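Elstead Student Robotics Project
Spring progress report to the Tonden Fund
Prepared by Thắng Lò, project lead and class instructor

Where we are

We are past the halfway point and I have a lot of good news to share. When I wrote to you in January the students had two arms bolted down, three-fingered hands still in their packing, and a task list that mostly said "learn how to move anything at all." Since then the group has recorded 200 practice runs on the breakfast task, written its own logging sheet, and argued at length about how a hand should approach a toaster. The arguing has been some of the best class time I've had.

There are 15 students enrolled, split into a hardware group, a motion group and a data group. They swap in the second half of the term so that everybody gets a turn at the controls and everybody gets a turn cleaning up the spreadsheet. Attendance has held up very well, even in the early slot at 8 a.m.

The breakfast task

The proposal promised one complete household task carried out with two arms. The students picked toast. It sounded easy to them in the first week! Bread is soft, slots are narrow, and the lever sits low on the end of the toaster, so one task turns into several small ones: pick up the slice, line it up, let go, press the lever, wait, and bring the toast over to the tray.

Most of the term so far has gone into the approach. The motion group plans a path for each hand and then checks it against the wrist camera views, which show how close the fingertips come to the toaster before anything touches. 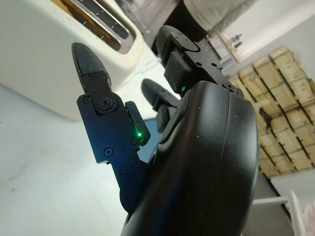 Wrist camera view, fingers beside the toaster. The green lights are on the finger joints.

Of the 200 runs, 146 were clean enough to keep under the rules the data group wrote. A run gets thrown out if the toaster slides, if the bread tears, or if a person has to reach in. The students set those rules themselves and they are stricter than mine would have been.

What the hardware group has done

The hands came with very little documentation, so the hardware group wrote a 12-page guide covering startup, finger zeroing, which screws to check before a session, and what to do when a finger stops responding. Next year's class will start from that guide and save at least two weeks. The group also worked out how close a fingertip pad can get to the edge of the slot before the palm gets in the way of the camera. Their answer changed the angle we use for every approach.

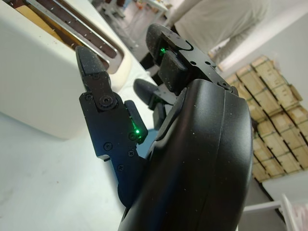
Running both arms together

This was the big goal for the spring and I'm delighted to say we are doing it. Until March we ran one arm at a time with the other parked. Now both hands work over the table in the same session, with the toaster switched on and real bread in it. The shared timing code was written by the motion group from scratch after their first version let the two arms wait for each other forever. They found the bug on paper, at the whiteboard, and I wish you could have heard the cheer.

Power to the toaster goes through a switch that a student holds, and a session with heat always has me or the lab assistant in the room. We have had no injuries and no damaged equipment. 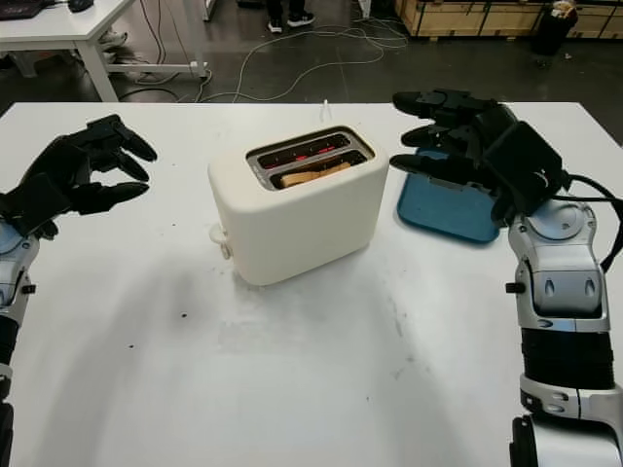

Budget

Spending is on track. The largest item was the spare fingertip pads from Oltau, followed by the second toaster and a set of trays. Bread has cost us $165, a line I did not think to include in the proposal, and I have moved it under consumables. The travel money is untouched and is set aside for the Lý showcase, where the students will present in the final weeks of the term.

What is still hard

Releasing the slice. The students can bring bread to the slot reliably, but letting go without tipping it is another matter, and the thumb is usually to blame. It has to open a little before the other two fingers and then stay out of the way. The data group is going back through the wrist views to compare how the thumb sits at the start of each run, and they already have a short list of starting poses to try.
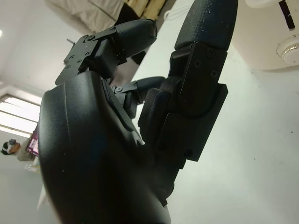

Hand close up, with what looks like the thumb at right.

Next steps

The groups swap roles next month. After that we will run the full sequence from bread to tray, with a target of ten complete runs in a row before the showcase. We'd also like to try a bagel, by popular demand, though I have asked the students to finish the toast first.

Two requests for you. Could we carry any unspent travel money into the fall for more fingertip pads? And please come visit a session. The students would love to show you the setup and they are very good at explaining it.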